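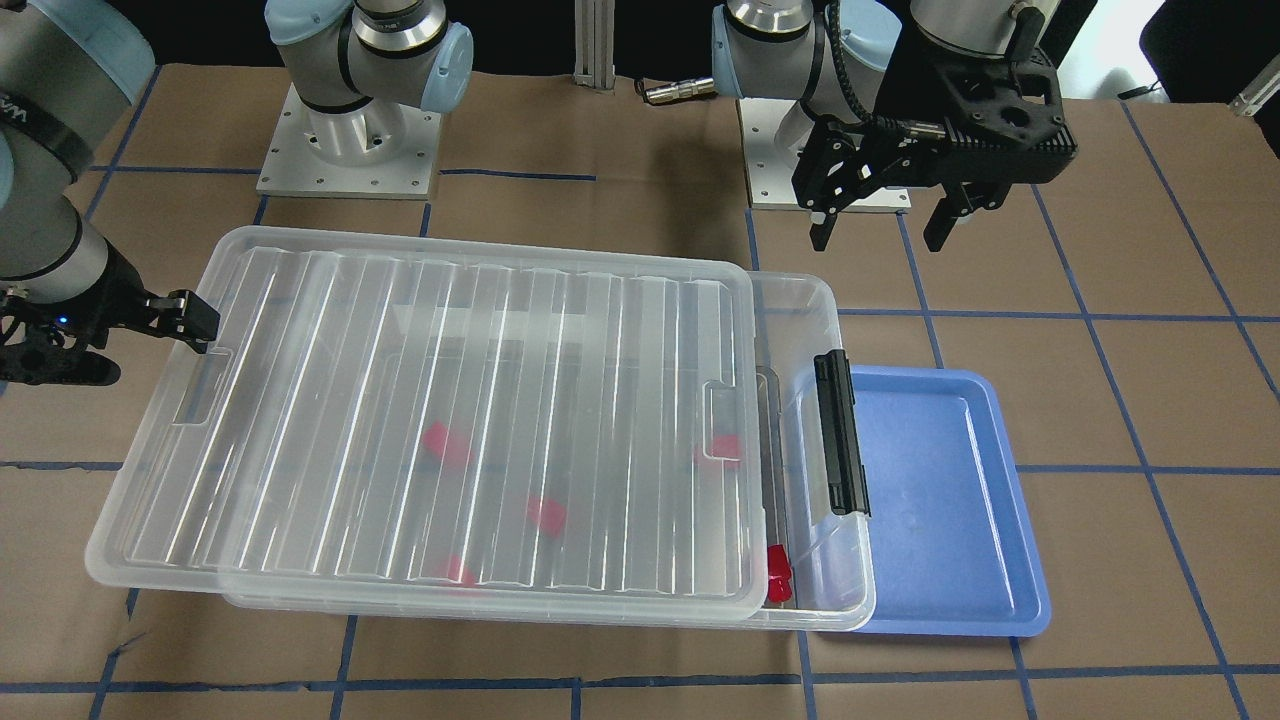 About Gisside

We mend, re-dye and remake clothes, and we teach other people how to do it too. Gisside has a workroom, a small shop at the front and a classroom up the stairs, and on most mornings you'll find all of them going at once, with the steam iron hissing and somebody asking who has the good scissors.

If you've landed on this page because you have a coat with a torn lining and want to know whether we're the right people, yes, we are! Bring it in. If you'd like to know a bit more about who will be looking after it, read on.

How we got going

Gisside was started by Yu-ting Leung and Đạt Đào, who met while working in the alterations room of a bridal shop. Yu-ting had trained as a pattern cutter and Đạt had come up through men's tailoring, and they spent their lunch breaks arguing about sleeves (they still do). What they had in common was a dislike of seeing good cloth thrown out. The bridal work was lovely but it was always new, new, new, and the things they got excited about were the ones people carried in almost as an afterthought: a grandfather's overcoat, a school blazer that had to last another year, a silk shirt with a burn from an iron.

So they took on the lease of an old haberdasher's and set up with two machines, a borrowed cutting table and a great many jars of buttons that the previous tenant had left in the cellar. We are still using those buttons. The green ones have finally run out, which was quite a sad afternoon.

For the first while it was repairs and nothing else. Trouser hems, zips, moth holes, more zips. Then a customer asked whether her mother's skirt could become a waistcoat, and Yu-ting said she didn't see why not, and that was the beginning of our remaking work. It's now close to half of everything we do.

What we do

Repairs. Hems, linings, zips, pockets, buttonholes, darning, patching, seams that have given up. We'll repair so that you can't see it, or so that you very much can, whichever you prefer. Visible mending has become hugely popular with our younger customers and we love doing it. There's a wall of thread by the counter and choosing the colour is half the fun.

Alterations. Bodies change, fashions change and so do shoulders. We can take most things in, let many things out and tell you frankly when a jacket is better left alone.

Remaking. You bring us something you no longer wear and we turn it into something you will. Coats become shorter coats, curtains become skirts, shirts become other shirts. We begin with a chat and a sketch, then pin a rough version on you in plain cotton before we cut into the real cloth. That fitting matters a great deal, so please do leave time for it.

Dyeing. Faded black is our most common request by a long way. We also do navy, rust, a deep plum and whatever I-hsuan has been experimenting with that month. Cotton, linen, wool and silk all take colour well. Polyester mostly doesn't, and the stitching in many cotton garments is polyester, so expect the seams to stay their old shade. Lots of people end up liking that best of all.

Our own label. Baro is the small range of clothes we make ourselves, from mill ends and leftover rolls. More on that further down.

The people

There are six of us in the workroom, plus the trainees, and you'll probably meet most of us if you come in more than once.

Yu-ting Leung cuts the patterns and runs the remaking side. If you've had a sketch from us, it was hers. She can look at a dress on a hanger and tell you how it was put together, and she's endlessly curious about how factories solved awkward problems in the past.

Đạt Đào looks after tailoring and anything with a canvas inside it. He also does the quotes, and would like it known that he cannot price a job from a photograph of a coat lying on a bed.

I-hsuan Kuo is our dyer. She came to us for a weekend course, stayed behind to help wash up the pots and asked if we had any work going. Her sample books are kept on the shelf by the window and you're welcome to leaf through them while you wait.

Li-hua Au does the fine handwork: invisible darning, beading, lace and the sort of knitwear repair that takes a whole day for a hole you could cover with a fingertip. She joined us after years of restoring costumes for a touring dance company, and she teaches our most popular class.

Ching-wen Yuen keeps the shop. She books you in, labels your bag, rings you when it's ready and generally stops the rest of us from promising things we can't deliver. She is also the person behind the Baro fittings, and has strong views about pockets. All Baro skirts have pockets.

Learning with us

The classroom opened when we realised how many customers were lingering at the counter to watch. People would come in for a zip and ask how it was done, and it seemed a shame to send them off without showing them! We now run evening classes through most of the year, with longer courses in the spring and autumn.

Classes are kept small, with 13 places at most, and everyone gets their own machine. You don't need to bring anything to the beginners' evenings apart from something that needs mending. Come with your worst one. It's much more satisfying than practising on scraps, and the thing you take home at the end is something you can wear.

Li-hua's darning evenings fill up quickly, so if you see a place, grab it. Đạt's trouser course is for people who have sewn a bit already and are ready to tackle a fly front. Yu-ting teaches pattern cutting over a longer stretch, and her students put on a little show of their finished pieces in April, which is one of our favourite nights of the year. There's no catwalk as such, just the gap between the tables, but people dress up for it and the cheering gets very loud.

We also take on trainees. They're paid, they work alongside us and they learn every part of the job, including the sweeping. Several have gone on to set up on their own, and we send work their way whenever we're too full to take it.

Baro

Baro came out of a cupboard. We kept being given ends of rolls by weavers and other makers, lovely stuff but never quite enough of it, and the cupboard got to the stage where it wouldn't close. Yu-ting drew up a skirt that could be cut from very short lengths, Ching-wen tried it on and refused to give it back, and we thought we'd better make a few more.

Today the range has a skirt, a work jacket, wide trousers and an overshirt. We don't do seasons. When we have cloth, we make some, and when that cloth has gone we move on to the next. Much of our wool comes through Lam, a family cloth merchant we've dealt with since the early days, and they've been very generous about letting us rummage.

Every Baro piece has a generous seam allowance, so it can be let out later on, and a scrap of its own fabric is stitched inside for patching. We'll mend anything with our label in it for as long as we're here. A few of the earliest skirts have been back more than once and they look better each time.

Mending days at Dokgate

Twice a year we pack up the machines and head over to Dokgate market hall for an open mending day. You turn up with a garment, we fix it or sit with you while you fix it, and you pay what you can. It's noisy and hectic and there is always a queue for the button table.

At the end of the last one Ching-wen totted up her book of repairs from all of these days so far and got to 1,002. We'd had no idea! The two that tipped us over the thousand were a pair of football socks from the same very muddy little boy.

If you'd like to help at a mending day, we'd be delighted to hear from you. You needn't be an expert. If you can sew on a button and chat at the same time, we'll find you a chair.

Coming to see us

You can drop in for repairs without booking. For remaking, dyeing and tailoring it's better to ring first, so that the right person is free to talk to you. Please wash things before you bring them (knitwear especially, as moths are no joke in a room full of wool) and empty the pockets. We have a tin at the counter for everything we've found in pockets, and if you lost a single pearl earring in a camel coat, it's in there.

Repairs usually take roughly 2 weeks. It can be longer before Christmas and during wedding season, and Ching-wen will always give you a date when you hand your things over. If you need something sooner, ask. We can't always manage it but we do try, and we've been known to finish a hem while the owner sat in the shop in a borrowed pair of trousers.

The kettle's on from half past nine.

Gisside | Repairs, remaking and classes | Contact the shop | Class bookings | © Gisside, all rights reserved | Back to top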